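Contents > Part Two: Civil Wrongs > Chapter 6 > Opening

Chapter 6
Occupiers' Liability: Who Answers for an Unsafe Building?

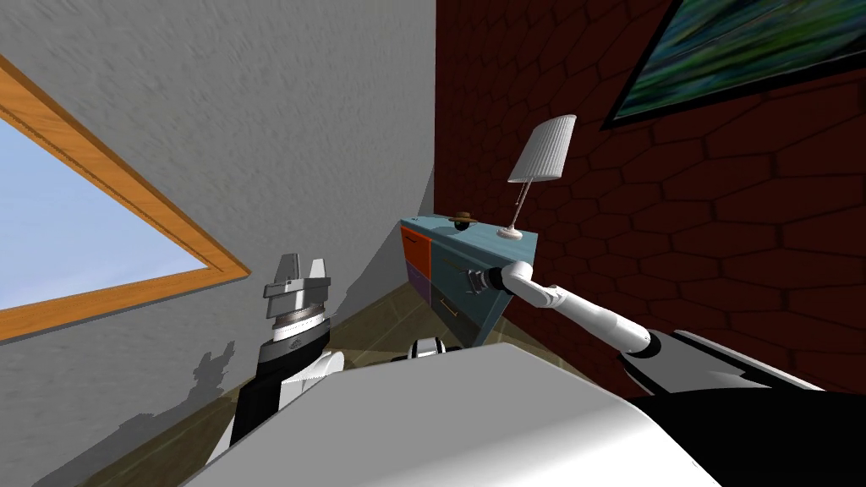
People are hurt in buildings every day. They slip on stairs, walk into glass doors, or put a foot through a rotten board. Most of these accidents lead to no legal claim at all. Some do, and the first thing a court then has to decide is who was in charge of the place where the accident happened. The law calls that person the occupier.

The word causes trouble for students, so it is worth dealing with early. An occupier need not live in the building or own it. The test is control. A person who can decide who comes in, who can order repairs, or who can close off a dangerous room has enough control to be an occupier. Two or more people may have it at the same time.

Consider the case we will use throughout this chapter. Marlene Lapointe owns a two-storey building in the town of Rarkumlow. She lets the ground floor to a furniture business called Grirnholm and keeps the upper floor, the shared staircase and the yard under her own control. Grirnholm is run by Ghislain Sawatzky. Under the lease, Grirnholm must keep the inside of the shop in good repair, and Ms Lapointe must look after the roof, the outer walls and the staircase.

In May, a customer named Colton Fraser came to collect a chair. The shop had stored it upstairs with Ms Lapointe's permission. Mr Sawatzky sent him up to fetch it. The handrail came away from its fixings when Mr Fraser leaned on it and he fell, breaking his wrist. He was off work for 27 days.

Against whom should he claim? Ms Lapointe had control of the staircase under the lease, and the handrail was hers to repair. Grirnholm had no duty to repair it, but it used the staircase for its own trade and sent its customers there. A court could well find that both were occupiers of the staircase for this purpose. Each would then owe Mr Fraser a duty, although what each had to do might differ. Ms Lapointe would be expected to inspect and mend. Mr Sawatzky might only be expected to report a fault he knew of and to keep customers off the stairs until it was put right.

The common duty of care

An occupier must take such care as is reasonable, in all the circumstances, to see that a visitor will be reasonably safe in using the premises for the purpose for which he or she is there. Three points follow from this wording.

First, it is the visitor who must be made reasonably safe. The building itself may have faults. A cellar with a bad floor breaks no duty if it is locked and no visitor has any reason to go in.

Second, the duty depends on who the visitor is. Children must be expected to be less careful than adults. A skilled worker, such as an electrician, can be expected to guard against the ordinary risks of the trade.

Third, the duty is tied to the purpose of the visit. Mr Fraser was sent upstairs, so he was a visitor on the stairs. Had he wandered up to look round the private rooms, his position would be weaker. Section 6.4 deals with people who go beyond their permission.

Warnings

A warning may be enough to meet the duty, but only if it allows the visitor to be reasonably safe. A notice reading "Take care" at the foot of the stairs would have told Mr Fraser nothing about the handrail. A notice reading "Handrail loose, do not use" is better. It may still fall short if the stairs are steep and there is no other way up.

Before reading on, write down the facts you would want to know about the handrail. When was it last checked? Had anyone complained? Keep your list, as you will need it for the exercise that closes section 6.3.

In this part
Chapter 5: Boychuk and the Falling Sign
Chapter 6: Occupiers' Liability
Chapter 7: Trespassers and Children
Chapter 8: Landlords and Repairs
Chapter 9: Working Out Damages
Table of Cases
Short Glossary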